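Siltero Rooms: simulated home episodes for two-arm policies

README, dataset version 2
Maintained by Ngaio Te Moana and Tipene Paewai
Last edited April 9, 2021

What this is

Siltero Rooms is a set of teleoperated episodes recorded in simulated houses. An operator drives a two-armed robot through a short household task, and we store everything the robot saw along with every command it was given. The set is meant for imitation learning. We train our own policies on it and we would like other people to try theirs.

All of it is rendered. There are no real homes and no real people in the data.

Contents

Each task has 60 episodes for training and a held-out group recorded in rooms the training split never uses. Episodes are cut at 1000 steps. If the operator was still working at that point the episode is kept, but its outcome field says "timeout" and the default loader skips it.

One episode folder holds:

- video from the head view and from both wrist views
- joint positions and gripper opening for each arm
- operator commands, before and after smoothing
- the task sentence in English
- the room seed and the object list
- the outcome field (success, fail, timeout)

Camera views

The head view looks down past the robot's own body and takes in both arms when they are forward. It is the view most people start with. The wrist views ride with the grippers, so they swing a lot, and during the approach they may show only walls or furniture at odd angles.

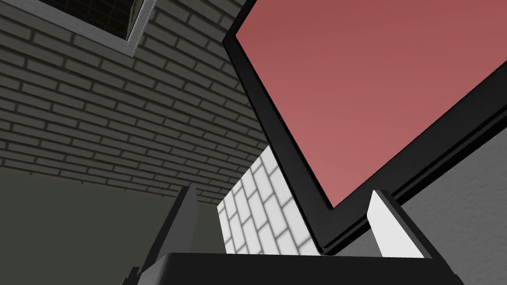

We left those stretches in. An early version of the set trimmed every wrist clip to the part where the target object was in view, and policies trained on it did badly whenever the arm started far from the object. If you want the trimmed behavior, set min_visible in the loader config and it will drop the steps for you.

Wrist video is stored in the gripper's own orientation. We do not level the horizon, and neither should you unless you also change the action frame. Two people have reported this as a bug - it is intended.

Rooms

Room layouts come from Plovport, our layout generator. It picks a floor plan, then furniture, then wall and floor finishes, then small objects. Finishes are chosen separately for each wall section, so one room can have brick in more than one color next to plain paint. Lighting is drawn last. Strong sun and hard shadows are common.

Small objects are placed on tables without much regard for what belongs together. A marker can end up next to a plain colored block or a shape that has no name in the object list. Unnamed shapes are clutter and are never the target of a task.

Doors may be open or closed at the start. When a door is open the next room is fully built and rendered, so expect furniture in the distance that has nothing to do with the task.

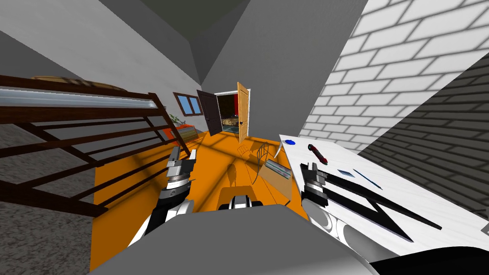

How episodes are recorded

1. The operator loads a room seed and reads the task sentence.
2. Both arms are moved to a start pose picked at random from a list of 50.
3. Recording starts on the first command, with no countdown.
4. The operator does the task at a normal pace. Pauses are fine.
5. The operator marks the outcome. A checker script marks it too, and if the two disagree Tipene watches the episode and decides.

Failed episodes are saved under the same names as the others. Please do not delete them from shared copies, as the scoring scripts read them.

Known problems

- Thin objects sometimes sink slightly into the tabletop on contact. Butt, our contact tester, flags these episodes but does not remove them.
- In seeds recorded before November the left and right wrist folders are swapped. The loader corrects for it. Your own reader will not.
- Some wrist clips pass very close to walls, and surfaces can look flat or lose their texture.
- Smoothed commands lag the raw ones by 100 milliseconds. Use the raw commands if timing matters to you.
- Task sentences were written by two people and it shows. Ngaio writes "put," Tipene writes "place."

Loading

Install the Drimano reader, point it at the top folder and pass a split name. The first read builds an index and is slow. After that it should be quick, even from a network drive. If you move the folder, delete the index file and let it build again.

Adding episodes

Record with the current Plovport build only. Run the checker before you upload, put your initials in the operator field, and send the seed list to Ngaio so no held-out room gets used for training.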